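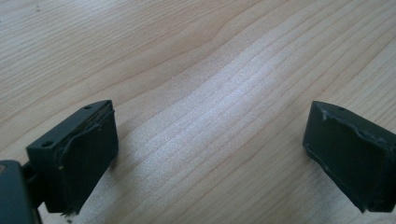

Slide 1. Finger pads, left and right, open over the bench.

Leave it up while people sit down. Don't introduce it yet.

Start with the number everyone has heard. 851 grasps attempted, 700 reported good. That was the line in the November summary and it got repeated in two budget meetings. I was in one of them. I repeated it too, so go easy on the finger pointing.

Ask the room: good according to what? Wait. Somebody will say the force reading. Yes. The controller sees the fingers stop before they're fully closed, sees the motor current go up, and writes down "holding." It has no idea what it's holding, or whether the thing is sliding.

Now point at the pads. Top edge of the left one, where the strip is lifting and curling back. Then the ragged edge on the right one, and the ridge where it looks folded over. Give them a few seconds to look.

A pad with a fold in it is thicker at the fold. Close on something thin and the fold touches first. The current goes up, the log says holding, and the part is hanging on by a ridge of loose material. Tài Cao got this on the bench with a bad pad and a steel shim, over and over, while I stood there saying it was probably the cable. It wasn't the cable.

Slide 2. The Tullik incident (text only)

Keep this short, most of them read the report. Arm lifts a casting, log says holding, casting drops outside the tray. It landed on the walkway side of the line. No one was standing there. Say that plainly and don't let it sound like a safeguard. The walkway was open and people use it.

The first report blamed "operator loading error." I have never seen the evidence for that and I asked twice. If Enda Ó Flaithearta is in the room, he can speak to what the loader did that shift, which was load the tray the way the card says.

Slide 3. What Zadard told us

They say the pads are a wear item and should be checked "regularly." Read the word out loud. Ask who here has a regular check for pads on their card. I expect very few hands. We didn't have one.

They also offered a software update with slip detection. I'd like to believe in it. We ran 28 closes with the update and a peeling pad, and I'm not going to quote a success rate off 28 closes, because that's how we got into this. Tell them it flagged some and missed some. If anyone presses, the sheets are with Tài.

Slide 4. What we changed at Coelho

Pads looked at by a person at the start of each shift. Any lifted edge, the pad comes off. No pressing it back down with a thumb, which I have done myself.
Walkway side closed while the arm is live.
"Holding" renamed "fingers stopped" in the log. Got more argument than the other two put together.

Don't oversell this. We have 556 cycles since the change and no drops. The old pads went longer than that before the first one, so it tells us very little so far.

Slide 5. Things I still don't know

Is it the adhesive or the pad material? The supplier says neither.
Does the fault depend on how thin the part is? Probably. Not tested past the one shim.
Zasex runs the same fingers and says they've never had a drop. Did they look in the tray or in the log? Still waiting for an answer.

Go back to slide 1 for questions. If someone asks whether camera inspection would catch it, say maybe, and ask who'd be checking the camera.

Notes revised 4 January 2026. Cut slide 3 if running over.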